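Subject: Re: [sharedkitchen] tongs for the Ernley kitchen, and the drawer list
From: Jurgita Mockus
To: sharedkitchen list

Hi all,

Answering Ilze's questions in order. Her message first for those who came on the list in November.

Ilze Liepiņa wrote:
> I went through the utensil drawers and we are short on tongs again.
> The long ones go out with the catering boxes and the short ones
> don't reach the back of the oven. Can we agree on one kind and
> order enough of them? Hollitz has a 12 inch with a lock for less
> than we paid last time. Also, who is keeping the hand tools, and
> do they belong in the kitchen at all?
>
> Ilze

On one kind: I would go with two. The all-metal tongs are fine for the grill and for pulling trays, but they scratch the coated pans, and we have already had to retire a couple of those. For the pans I want the black ones with soft ends. I don't mind which brand.

On Hollitz: I had two pairs of theirs at home. The lock is a pull ring and it works loose after a few months of the dishwasher. Novero costs more, but the hinge is a plain rivet and you can tighten it with pliers. Stankevičius in town will match the Novero price if we take a full case. We have 126 left in the small equipment line and I would like to keep it under 80.

On length: 12 inch is good for most things. For the deep oven please get one pair at 16. It should hang on the hook by the oven door and stay out of the drawer, where it jams the runner every time.

On the hand tools: they can stay. We use the pliers on hinges and on the jar lids. They need to be kept apart from anything that touches food, so I suggest this for the drawers.

1. Top drawer, left of the sink. Tongs, turners and ladles, washed and fully dry. Close the tongs before you put them in.

2. White table. Anything you aren't sure about goes here until one of us has looked at it. Long silver and black tongs hanging just above it, black kitchen tongs and a black pliers-like tool, plus a tangle of pale cables behind them.
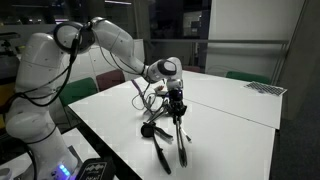
3. Bottom drawer. Pliers, screwdrivers, spare rivets, tape. Cables get coiled and tied first. Label the tie if you know what the cable is for.

4. Catering boxes. One pair of long tongs per box, written on the lid sheet, checked when the box comes back.

Ilze, if you are fine with two kinds, send me the quantities and I'll call Stankevičius before noon.

Jurgita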